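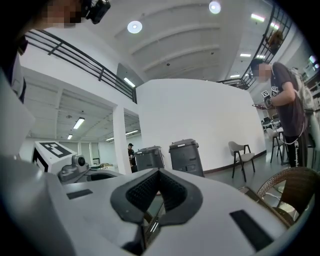

Dropped plates and snagged cables with hand-held grippers

Last updated 17/10/2018

We lost most of a morning in August to one gripper that would not let go. The trigger came back, the fingers stayed shut, and when they finally opened the plate went on the floor. It was china, and it broke. Take 309 was thrown out along with the pieces.

The cause was small. A cable running down to the wrist had worked its way under the trigger and was holding it in. The person wearing the rig had felt it getting stiff for several takes and squeezed harder.

What we do now at Lultcombe before any table work:

Open and close each gripper fully 6 times with nothing in it. If one stroke feels different from the others, stop and find out why.

Run the cable along the back of the forearm and tape it in two places. Leave enough slack to bend the wrist all the way.

Wipe the finger pads with a damp cloth and let them dry. Sugar glaze is the worst thing for them, and grease comes a close second.

Push each marker cube with a thumb. A loose cube gives you bad tracking that looks like a software fault – we chased one of those for two days.

Use plates you don't mind losing. Keep drinks capped.

Floor cables need their own check. Walk the route you expect to take, both ways, with the backpack on. Anything you can hook with a toe gets moved or taped down. Power strips go where no one has to step over them during a take.

If a gripper sticks with something in it, don't shake it. Lower the item to the table, take the weight off with your other hand, and have someone else unplug the cable. 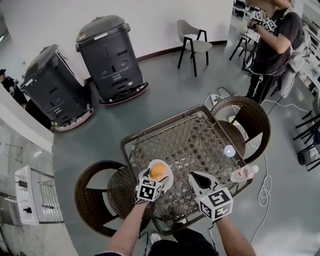 Paula Oprea wrote to say that tape didn't hold for her group in Busum once people's sleeves got warm, and that they went over to cloth straps with a hook and loop end. She also thinks two fixing points are too few for anyone with long arms, and uses one more just below the elbow.

We have tried the straps since then. They stay put better than tape, but they take longer to put on, and the narrow ones dig in after 17 minutes or so of steady work. Wide ones are fine. Wash them now and then.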